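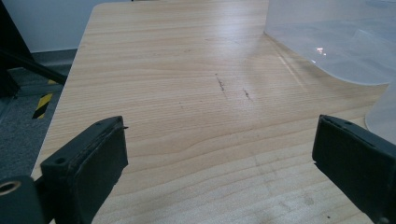
Bare wood, a couple of dark scuffs, a bit of milky plastic at the back.

THE SMALL STUFF GOES IN THE CLEAR BOX

Glue. Start with glue. Everyone I called for this piece wanted to talk about something grander, pantries, closets, the shelf over the washer, and every one of them ended up on glue. Where it lives, why there are three opened tubes of it and none with a cap that comes off.

Sebastián Fuentealba had 36 tubes. He repairs picture frames out of a back room in Stindbridge and he counted them for me over the phone, in coats pockets, in a coffee can, in the tray under the vise. Wood glue, paper glue, the thin instant kind, one with the label rubbed away. "I thought ten," he said. "I would have sworn ten."

So. How to put away the small stuff, from people who do it for a living or at least do it a lot.

Clear the table. All of it, not a corner. Stella Rweyemamu sorts studios for painters and model makers, mostly in Pornudau, and she won't open a drawer until there's bare tabletop to empty it onto. Marks and old scratches don't bother her. She works on pale wood if there's a choice, small dark things show up on it: screws, pen caps, the needle you'd otherwise find with your palm. On a patterned cloth you lose half of it.

Then the box. This is where people fight.

Fereshteh Jafarzadeh ran the stockroom at Dehghan, the art supply shop, for years before she went out on her own, and she's for clear plastic and nothing else. No baskets. No tins with a nice picture on the lid. If you can't see the tube you'll buy the tube again, she says, and she has the receipts from customers to prove it, same glue, same person, every other week. Sem Goossens, who builds cabinets at Tritwood, hates plastic on principle and told me so for a good long while. Then admitted his own glue is in a clear box. Inside a very handsome drawer.
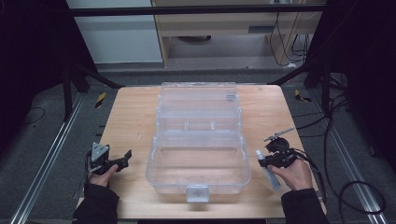
Buy the lid, is what I'd say after all this. The box part is a box. A lid that lifts right off ends up under the couch, or under the other lids, and a week later the whole thing is an open tray with dust in it. Hinged is better. You want it to tip back and leave the whole inside free, like the big clear one here, wood grain showing straight through the bottom and a white-capped tube held beside it. A latch at the front helps too. Look at the latch in the store, open and close it a few times, never mind the staff. Cheap ones go cloudy at the bend and then snap, usually in January when you've just filled the thing.

Size. Bigger than you think for glue, smaller than you think for everything else. Fereshteh uses 4 boxes for a normal household desk: sticky things, sharp things, cords, paper bits. Stella uses 2. Sticky and not sticky. I tried both and went back to 2 by the end of April, mostly from laziness, but the sticky box has held up and the tape has not gone missing once.

Caps. Wipe the nozzle before the cap goes on, every time, a scrap of paper towel will do it. Weidong Zou, who binds books and goes through more paste and glue than anyone else I spoke to, keeps a folded rag in the box lid for exactly this. He also lays tubes flat, all caps to the same side.

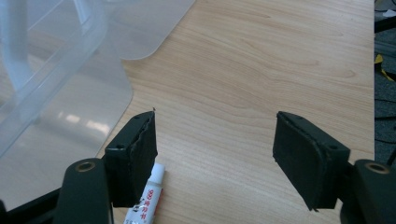 Sebastián stands his up in a jar, caps down, and says the glue is ready when he is. Weidong says fine, until one leaks, and then you own a jar of one large glue. I have no side in this. Flat fits the box, upright doesn't, so mine are flat.

Labels, short. Write the month you opened it on the tube in marker. Don't label the box, it's clear, you can see its glue. Sem labels his anyway. Of course he does.

What to throw out: anything hard when you squeeze it. Anything split along the crimp. Anything you need pliers to open, though Stella gives those one chance with warm water on the cap. Check the tube for disposal notes before it goes in the trash, some of the stronger ones have them.

Sebastián went from 36 down to 10, which was his guess in the first place. He rang back around dinner time to tell me. Then he rang again, there was one more in the van.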